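본문 바로가기 | 홈 | 소식 | 기술노트 | 안전 | 지난 호 | 구독

인쇄 | 이메일로 보내기

Bameo 셀 메모리 공정 보호정지 건: 재기동 후 기준 자세 오차

4월 정비 주간에 Prunon 시험동의 Bameo 셀에서 보호정지가 발생했다. 공정은 데스크톱 본체의 메모리 슬롯 접근 시험이다. 인명 피해는 없었다. 손상된 것은 시험용 메인보드의 슬롯 래치 하나이며, 로봇과 그리퍼에는 교체할 부품이 나오지 않았다. 피해 규모는 작지만 정지 자체보다 정지 후 복귀 절차에 문제가 있었고, 같은 제어 버전을 쓰는 셀이 더 있으므로 경과와 조치를 싣는다.

시험 조건은 다음과 같다. 본체는 측판을 떼고 눕혀 작업대에 올린다. 로봇은 위에서 내려와 케이스 안으로 들어가고, 손목 카메라로 슬롯 열을 찾은 뒤 핑거 끝을 슬롯 위 대기점에 둔다. 대기점에서 슬롯까지의 하강은 힘 제어로 전환된다. 경로 생성과 상태 관리는 Merex 제어 소프트웨어가, 그리퍼 개폐와 손목 힘 센서의 신호 처리는 Hegedűs 모듈이 맡는다. 두 장치는 각자 원점과 영점을 가지고 있고, 기동할 때 한 차례 서로 값을 맞춘다.
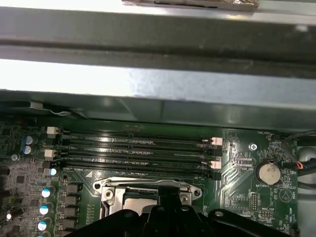

정지는 금요일 오후 연속 시험의 48번째 사이클에서 걸렸다. 코드는 2424로, Merex 매뉴얼에는 손목 측방 하중 한계 초과로 올라 있다. 정지 동작은 설계대로였다. 한계 초과가 감지된 직후 구동이 차단되고 브레이크가 체결되었으며, 그리퍼는 개폐 상태를 유지한 채 멈췄다. 작업자는 하중을 확인한 다음 수동 모드로 핑거를 들어 올렸고, 알람을 해제한 뒤 사이클을 재개했다. 이 시점까지 기판에 이상은 발견되지 않았다.

래치가 파손된 것은 재개 후 첫 하강이다. 핑거가 슬롯 중심선에서 옆으로 3 mm 벗어난 채 내려가 래치 윗면을 눌렀다. 이때는 코드 2424가 발생하지 않았다. 수직 하중이 한계에 도달하고 나서야 힘 제어가 하강을 멈췄고, 래치는 이미 힌지 쪽에서 갈라져 있었다. 작업자가 비상정지를 누른 것은 그 다음이다.

기록을 맞춰 본 결과 원인은 두 가지가 겹친 것으로 정리되었다.

첫째는 힘 센서의 영점이다. Hegedűs 모듈은 알람이 해제되면 영점을 다시 잡는다. 당시에는 케이블이 케이스 모서리에 걸려 손목에 옆으로 하중이 남아 있었고, 모듈은 그 상태를 무부하로 저장했다. 그 결과 이후의 측방 하중은 실제보다 작게 읽혔다. 첫 정지를 일으킨 것과 같은 크기의 힘이 들어와도 한계에 닿지 않는 상태였다.

둘째는 기준 자세다. Merex 쪽에서는 수동 모드로 이동한 뒤 자동으로 돌아오면 마지막으로 유효했던 비전 보정값을 그대로 쓴다. 정지 중에 본체가 작업대 위에서 밀렸다면 보정값은 더 이상 맞지 않는다. 재개 전에 손목 카메라로 다시 찾는 단계가 있었으나, 화면에서 건너뛸 수 있는 선택 항목이었고 기본값이 건너뛰기로 되어 있었다.

둘 가운데 하나만 있었다면 결과가 달랐을 것으로 본다. 보정값이 틀려도 측방 하중이 제대로 읽히면 핑거가 래치에 닿는 단계에서 다시 정지했을 가능성이 높다. 영점이 틀려도 위치가 맞으면 접촉 자체가 없다. 시험동에서 영점 오차와 위치 오차를 따로 넣어 재현했을 때는 래치 파손이 없었고, 둘을 함께 넣었을 때 같은 파손이 나왔다.
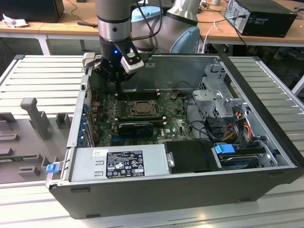 초안을 회람한 뒤 받은 회신에는 핑거 형상을 먼저 의심해야 한다는 의견이 있었다. 끝이 가는 핑거는 래치 위에 걸리면 하중이 한 점에 몰리므로, 영점을 고치더라도 정지까지 걸리는 시간 안에 플라스틱 부품이 견디지 못할 수 있다는 것이다. 같은 회신은 측방 한계값이 양산 셀의 설정을 그대로 가져온 것인지도 물었다. 양산 셀은 기판을 지그에 고정하고 작업하지만 시험동은 케이스째 올려놓고 작업하므로, 같은 한계값을 쓸 근거가 없다고 했다.

한계값에 관한 지적은 맞다. 시험동 설정은 양산 셀의 것을 복사해 썼고, 복사할 때 검토한 기록이 남아 있지 않다. 현재 측방 한계는 절반으로 낮춰 운용하고 있으며, 이 때문에 불필요한 정지가 늘어나는지는 집계 중이다. 핑거 형상에 대해서는 아직 결론을 내지 않았다. 끝을 넓히면 접촉 압력은 줄지만 슬롯 사이로 들어갈 여유가 줄어든다.
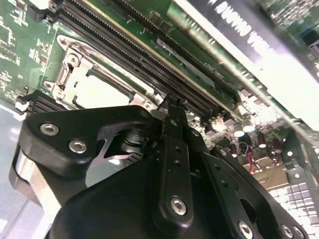
접근 여유는 이번 점검에서 따로 다룬 항목이다. 기존 간섭 검토는 핑거와 슬롯만을 대상으로 했고, 그리퍼 몸체와 주변 부품 사이의 거리는 케이스 도면의 외곽 치수로 대신했다. 실제 작업에서는 핑거 끝이 슬롯 가장자리에 닿아 있을 때 그리퍼 몸체가 기판 위로 크게 겹친다. 슬롯 오른쪽에는 원통형 전해 커패시터가 서 있고 그 옆으로 가는 빨간 전선이 고리 모양으로 늘어져 있어, 이쪽으로 비켜나는 동작도 안전하다고 볼 수 없다. 종전의 복귀 경로는 정지점에서 수평으로 먼저 빠진 뒤 상승하는 방식이었다. 이를 공구 축 방향으로 먼저 물러난 뒤 수평 이동하는 방식으로 바꾸었고, 기판에 높이가 있는 부품은 간섭 모델에 개별로 등록하기로 했다.

수동 조그도 같은 제한을 받는다. 개정 전에는 보호정지 후 수동 모드에서 모든 축을 자유롭게 움직일 수 있었다. 지금은 공구 축 방향 후퇴만 먼저 허용되고, 7 mm를 물러난 다음에야 나머지 방향이 열린다. 손목이 걸려 축 방향 후퇴가 되지 않으면 조그로 풀려고 하지 말고 정비 담당을 호출한다. 브레이크 수동 해제는 두 사람이 있을 때에만 한다.

전선 정리 문제도 남아 있다. 그리퍼 케이블은 팔을 따라 올라가면서 여유 길이를 두는데, 이 여유가 크면 케이스 안으로 들어갈 때 모서리나 브래킷에 걸린다. 여유를 줄이면 손목 회전 범위 끝에서 커넥터가 당겨진다. 시험동에서는 고정점의 위치를 옮겨 가며 확인하고 있고, 정해지는 대로 작업 표준에 반영한다. 그때까지는 손목 회전 범위를 소프트웨어로 제한한다.

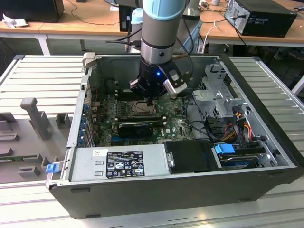

본체 고정 방식은 이번 건에서 가장 늦게 검토된 부분이다. 처음에는 케이스의 자중과 작업대와의 마찰로 충분하다고 보았으나, 정지 순간의 측방 하중이 케이스를 밀었을 가능성을 배제할 근거가 없었다. 클램프 위치를 잡으려면 케이스 외곽과 작업 높이에 더해 팔이 내려오는 경로를 함께 봐야 한다. 팔이 위에서 수직으로 들어와 핑거가 CPU 소켓 쪽을 향하는 자세에서는 오른쪽에 금속 드라이브 케이지가 높이를 차지하고, 왼쪽에는 작업대 위의 회색 부품 트레이와 그 위로 솟은 기둥이 있다. 클램프가 들어갈 자리는 앞뒤 방향으로 좁혀지며, 현재는 낮은 형의 측면 클램프를 시험 중이다. 트레이 기둥도 간섭 모델에 넣었다. 종전 모델에는 트레이 바닥판만 있었다.

변경된 재개 절차는 다음과 같다. Bameo 셀에는 이미 적용되었고, 같은 버전의 Merex 제어기를 쓰는 셀은 다음 정비 때 적용한다.

1. 코드 2424로 정지하면 알람을 해제하기 전에 손목 하중의 표시값을 기록한다.
2. 케이블이 케이스나 전선에 걸려 있는지 눈으로 확인한다. 걸려 있으면 구동 전원을 차단하고 잠금한 다음 푼다.
3. 공구 축 방향으로 후퇴한다. 케이스 밖으로 나오기 전에는 손목을 회전시키지 않는다.
4. 지정된 무부하 자세로 이동한 뒤 영점을 잡는다. 알람 해제와 연동된 자동 영점은 껐다.
5. 본체 클램프를 확인하고 비전 보정을 다시 실행한다. 이 단계의 건너뛰기 항목은 화면에서 삭제되었다.
6. 첫 하강은 저속으로 하고, 슬롯 위 대기점에서 한 번 멈춰 위치를 확인한다.

4항에서 저장되는 영점이 직전 값과 크게 다르면 제어기는 자동 모드 전환을 거부한다. 이 경우 영점을 반복해서 다시 잡는 방식으로 넘기지 말 것. 센서 고정 볼트와 케이블 상태를 먼저 본다.

Hegedűs에는 알람 해제 시 영점을 다시 잡는 동작의 기본값을 바꿔 달라고 요청했고, 다음 펌웨어에서 선택 항목으로 분리하겠다는 답을 받았다. Merex에는 수동 이동 후 보정값을 무효로 처리하는 기능을 요청해 두었다. 답변은 아직 없다. 현재 적용된 차단은 셀 쪽 프로그램에서 구현한 것이므로 제어기를 초기화하면 사라진다. 초기화한 셀은 자동 운전 전에 셀 프로그램의 버전을 확인해야 한다.

파손된 보드는 폐기하지 않고 시험동에 보관한다. 래치 파단면을 확인할 필요가 있는 부서는 안전 담당 메일함으로 신청하면 된다. 낮춘 한계값에서의 정지 집계와 클램프 시험 결과는 다음 호 기술노트에 싣는다.

인쇄 | 이메일로 보내기

이전 글 | 목록 | 다음 글

이 사이트는 이용 통계와 로그인 유지를 위해 쿠키를 사용합니다. 계속 이용하시면 쿠키 사용에 동의하는 것으로 간주됩니다. 동의 | 설정 변경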